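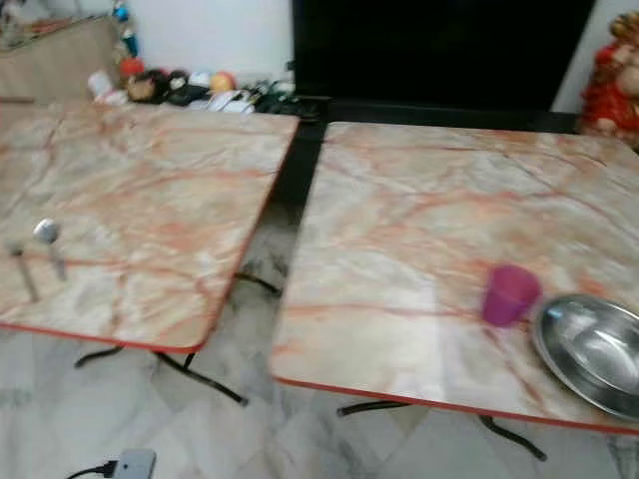 Two folding tables, side by side, with a gap between them. Thread on seating plans for folding tables, and why the gap matters more than the table size.

1/ I plan room layouts for community meals. Most of the questions I get are about how many tables to buy. The better question is how the tables meet, so most of this thread is about edges.

2/ Terms first. A "run" is two or more tables set in a line and used as one. An "island" is a table used alone. Square tables can do both, and that is the main argument for them over rectangles.

3/ An island seats one person per side in comfort. You can put two on a side if the table is wide enough, but elbows meet at the corners. Measure the side, subtract a hand's width at each end, and divide what is left by the width of one place setting.

4/ In a run, every join costs you two sides. People forget this and multiply islands by seats. Three square tables apart, one person per side, seat 12. The same three in a line seat 8.

5/ So why make runs at all? Serving. One server can walk one side of a run and reach every dish. Islands need a full loop each. With 3 servers and a short meal, runs finish sooner even though they seat fewer.

6/ Now the gap. Rounded corners mean two tops never meet cleanly. Even pushed tight you get a notch at the front and back of the join. Small items go through it. Forks more than spoons, in my experience, and pens more than either.

7/ Three ways to handle a gap:
Close it with table clamps under the tops.
Cover it with one cloth across both.
Leave it wide enough that people read it as a break and stop setting things across it.
The bad option is in between, where it looks closed and isn't.

8/ Clamps. Halfdan Kirkegaard sent me the Stanska pair to try. They hold well on a square edge and slip on a rounded trim. A strip of rubber shelf liner under the jaw fixed it. Check that the clamp clears the folding leg before you tighten anything.

9/ Cloths. One cloth over a gap hides it and does nothing else. Put a glass on the covered gap and it will lean. If you cover, mark the join with something flat, like a runner laid crosswise.

10/ Height. Folding tables from different batches can differ by a few millimeters. Put a straight board over the join and look for light under it. If one side is low, shim the feet on that side. Felt pads stack well. Cardboard packs down during the evening.

11/ Floor. On tile, a foot that lands on a grout line sits lower than its neighbors and the table rocks. Shift the whole table half a tile before you start shimming. This cures most rocking and costs nothing.

12/ Aisles. Measure from chair back to chair back with people seated, not from table edge to table edge. Empty rooms lie about aisles. Colleen Sutherland tapes the pulled-out chair line on the floor before any table goes down, and I have copied her method since April.

13/ Patterned tops. Busy surfaces hide crumbs and small spills, so wipe them on a schedule and by touch. Plain tops show you where to wipe. I have no strong view on which is better to own.

14/ Storage. Folded squares stack flat or stand on edge. On edge, face to face and back to back, so leg hardware never rubs a top. We had almost 7 good tops scratched in a single winter by stacking them all the same way. (Six, plus one that was arguable.)

15/ Software. I draw plans in Gridwood at one square per tile, which makes the floor its own ruler. Graph paper works the same way. Nusrat Lashari asked for my template, and it is just a blank grid with the doors marked.

16/ Doors, as I mention them. Keep the end of a run clear of any door swing, plus one chair. Fire rules vary by place, so ask locally.

17/ Next thread will be on chairs: stacking limits, glides for hard floors, and how to number rows. Send me your worst join photos in the meantime.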